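Notebook – points ledger reconciliation
Wednesday, July

Picked up the partner-transfer problem again. Hanard (ledger) and Zovov (statement feed) disagree on balances for members who moved hotel points into the Mulby airline program in the last cycle. Total on the Hanard side is higher. Re-ran the export at 9:40 with the time zone fixed to UTC and the gap did not change, so the time zone theory is dead. Crossed out on the previous page.

Pulled 600 member accounts from the test copy. Of these, 191 show a mismatch. Every one of them has at least one transfer with a bonus attached. Accounts with flights only are clean. Accounts with card spend only are clean, including the ones with a welcome bonus, so bonus handling in general is not the fault.

Transfer bonus is 20 percent. Hanard computes it on the points sent. Zovov computes it on the points received after the conversion ratio and then rounds down. With a 2:1 ratio the first method gives double the bonus of the second. Worked one by hand: 600 hotel points sent, 300 airline points received. Hanard adds 120, Zovov adds 60. Both figures match the stored records to the point.

The terms page says "bonus on transferred points," which supports either reading. Checked the older terms in the binder. Same wording. Need a ruling from the program side before touching code.

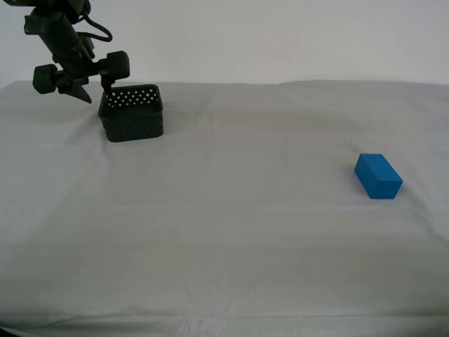

Reversals are a separate issue and should get a separate ticket. When a transfer is canceled the base points come back as one record and the bonus is taken back as another, and Zovov sorts the two by posting time only. If both carry the same minute the order is arbitrary, and the statement can show a negative balance for one line. Sketched the record chain on paper to get the parent/child links straight. Layout ended up like the arm in the photo, one long diagonal link with a cylinder out on either side near the lower end: transfer record as the link, base points on the left, bonus on the right. The right one goes slightly higher, same as there, as a reminder that the bonus must be reversed first. Copied the sketch into the ticket.

Tried a secondary sort on record type in the Zovov feed. Negative lines gone in the test copy. Did not check award bookings that were paid partly with the reversed points – those go through the Zwahlen booking adapter, and it keeps its own copy of the balance. Adapter refresh took about 20 minutes today, which is too slow to catch a same-hour cancel and rebook. Not fixing that now, but it explains the two odd cases left over from the last review.

Elite credit: transfers should earn none. Confirmed on the clean accounts. On the mismatched ones the bonus line is also flagged as non-qualifying, so status counts are safe whichever way the ruling goes.

To do:
- Send the hand-worked case to the program side with both readings
- Open ticket for reversal order
- Rerun the 600 after the rounding rule is set
- Ask for the Zwahlen refresh log, full day
- Leave expiration dates alone until the balances agree

3 comments | 1 share

Recent entries
Mulby award chart import, second pass
Duplicate member numbers in Hanard
Zwahlen adapter: hold times on partner seats
Rounding in companion fare credits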